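Section 4: Following a serial without having it spoiled

This section covers spoiler settings, episode alerts and catch-up lists in Kernlow. It assumes you have already made an account and picked at least one serial. The examples use Kolosside, the hospital drama, as it has the longest back catalogue in the app (2,169 episodes when this was written) and the leakiest fans.

4.1 Setting your place

1. Open My Serials and tap the title.
2. Tap Where I Am and choose the last episode you watched to the end. Half an episode does not count, whatever the progress bar says.
3. Tap Save. Wait for the tick before you leave the page.

Note: The app will offer to guess your place from your viewing history. I would turn the offer down. Leen Srour tested the guess on three accounts and it put her past the February wedding on two of them.

4.2 Turning on the spoiler shield
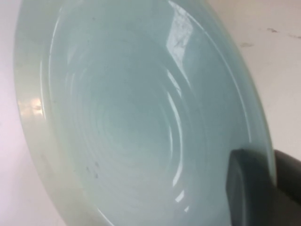
1. Go to Settings, then Shield.
2. Choose Light, Medium or Full. Light hides plot summaries. Medium also hides cast news. Full hides comments, ratings and episode titles.
3. Add your own blocked words under Extra Words. The limit is 40.

The makers call Full "complete protection". Treat that as a hope. It reads text only, so a thumbnail of a character who was meant to be dead will sail straight through. It also misses nicknames. If viewers have taken to calling Dr Yammine something else this season, you must add that name yourself.

Caution: Changing your place in 4.1 sets the shield back to Light. There is no warning on screen. Check it each time.

4.3 Alerts

1. Under Alerts, switch on New Episode.
2. Switch off Buzz, Cast Returns and Big Moments. All three are on by default.
3. Set a quiet time that starts before the episode airs and ends after you expect to have watched it.
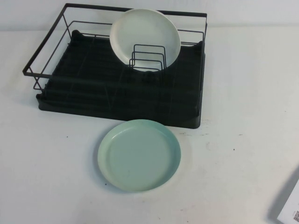 Cast Returns is the worst of the lot. It once told every follower of Hornura that Marwan Haddad was back in the role, a good two hours before he walked through the door on screen. An apology was sent round later, and it named the scene.

4.4 Catch-up lists

1. Tap Catch Up and choose a storyline or a character.
2. Pick Short or Long.
3. Remove anything you have seen, then tap Keep List.

The lists are said to be "hand-picked by experts". Perhaps some are. The Short list for Dalal Nimri's character leaves out the trial, and without it her feud with her brother makes no sense at all. Use Long if you can spare the evenings.

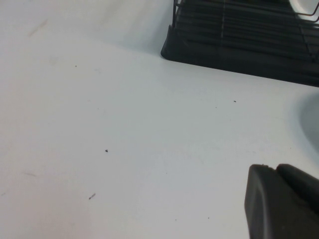
4.5 If a spoiler gets through

1. Hold your finger on the item and choose Report.
2. Pick Shield Missed This.
3. Add the word that gave the plot away to your Extra Words.

Reports are supposed to improve the shield for everyone. Khalil Sleiman has sent in plenty and has yet to see the same leak blocked twice, so do step 3 even if you skip the others.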